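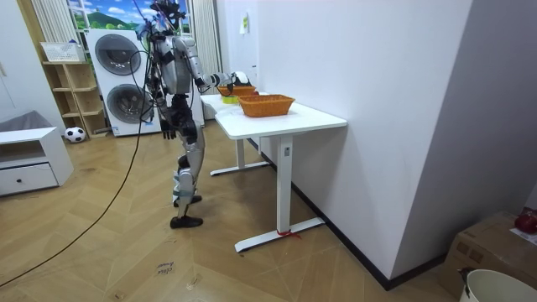
4. Desk Placement and Floor Wear in Shared Workrooms

4.1 Setting and Survey Procedure

The survey covered workrooms in two office buildings, referred to in this paper as Kasau and Grekovo. Both buildings were refitted with wooden floors before the study period and are managed under a single maintenance contract held by Tellel. Rooms were included if they had at least one desk in regular use and if the floor had not been sanded or recoated after the refit. Of the 145 rooms listed in the maintenance register, 100 met these conditions.

Each room was visited twice, first in June and again at the end of the heating season. At each visit the surveyor recorded the type of desk, its distance from the nearest wall, the kind of foot or glide in contact with the floor, and any scratches, dents or scuff marks within one meter of the desk. Marks farther away were recorded separately as traffic wear. Domnica Pop carried out the visits at Kasau and trained the second surveyor, and a short set of rooms was scored by both in order to check agreement.

Indoor humidity readings were supplied by the building management. At Grekovo the readings for two rooms on the north side were missing for part of the winter, and these rooms are left out of the seasonal comparison but kept in the counts of marks.

4.2 Contact Points

Height-adjustable desks were present in 80 of the rooms. Most stood on flat feet, which spread the load over a larger area than the narrow legs of older fixed desks. Dents under flat feet were rare and shallow. Scratches were more common, and they tended to run in the direction in which the desk had last been moved. 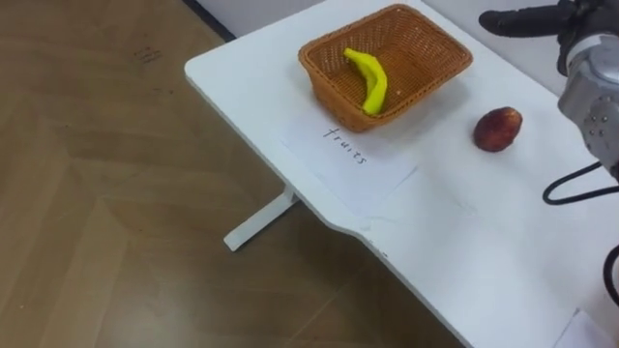

The wear scores therefore depend less on the weight of the desk than on how often it is moved and what lies between the foot and the floor. Felt pads reduced scratching where they were in good condition. Pads that had collected grit did little good, and in several Kasau rooms the scores were slightly worse than in rooms with bare feet. A similar effect was reported by Tsegaye for dining chairs in rented housing, although that study used a softer floor and a different scoring scale.

Pattern also matters for the way wear is seen. On a floor laid in a herringbone-like pattern, with planks that vary in grain and shade, light scratches are hard to pick out unless the lamp is held low. Dark scuff marks are easier to find, even when small; Figure 3 shows a cluster of this kind on the open floor beside a white table. For this reason the two kinds of mark were scored separately and are not combined in the results.

4.3 Distance From the Wall

Desks set close to a wall were moved less often, according to the room logs, and had lower scratch scores. They also made cleaning harder. Cleaning staff at both sites reported that the strip between desk and baseboard was often skipped, and dust was found there in almost 90 percent of the rooms where the gap was narrower than a broom head.

The preferred distance is a matter for local decision. The present contract asks only that desks be placed "clear of the wall," and the wording has been read differently in the two buildings -- at Grekovo as a hand's width, at Kasau as enough room to walk through. The scores reported in Section 5 are given by building so that this difference can be taken into account.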